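Bornent Baskets: Questions We Receive Often

How do I clean my basket?
Turn it upside down and tap the floor softly with your hand, so the crumbs and the dust fall out of the gaps. After this, pass a dry brush along the strands. For a stain, use a damp cloth and a little dish soap. Please do not put the basket under the tap.

How long must it dry?
Leave it 16 hours in a room with moving air. Do not place it on a radiator or in strong sun. Wicker that dries too fast can break at the corners.

Can I keep small things in it?
Yes, if they are larger than the openings of the weave. Pens, clips and coins will pass through or get stuck. For these we recommend the cotton liner from Nirton, which you can order in our shop. Toys, balls of wool, fruit and napkins need no liner.

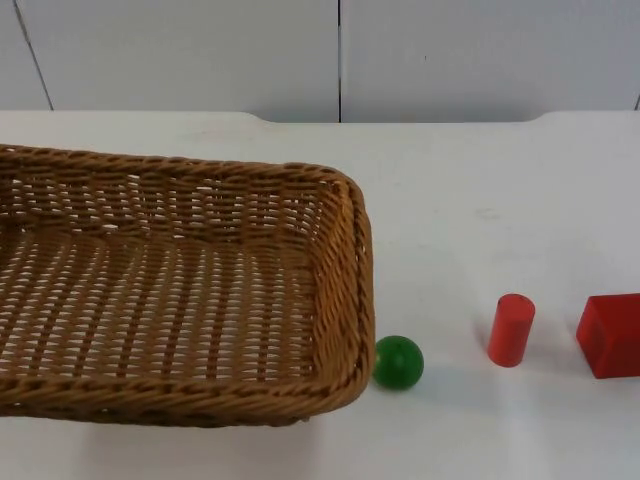

Rectangular basket with braided rim and open weave, next to a small green ball.

Will the basket scratch my table?
Normally not. The first week, check with your finger if a strand end is sticking out under the floor. You can cut it with nail scissors.

How much weight can it hold?
Our rectangular model Macedo holds 7 kg when you carry it with two hands under the floor. Do not lift a full basket by the rim only.

The rim has become loose. Is it repairable?
In most cases, yes. Write to Jérémie Gautier at our workshop in Odwood and attach a photo of the loose part. A rim repair costs 20 euros, without shipping. Repairs sent to us in November usually come back after the holidays.

Why is my basket darker than the one of my friend?
The color changes with light and with age, and two baskets are never fully the same. We cannot exchange a basket for this reason.

Last update: 2022-04-19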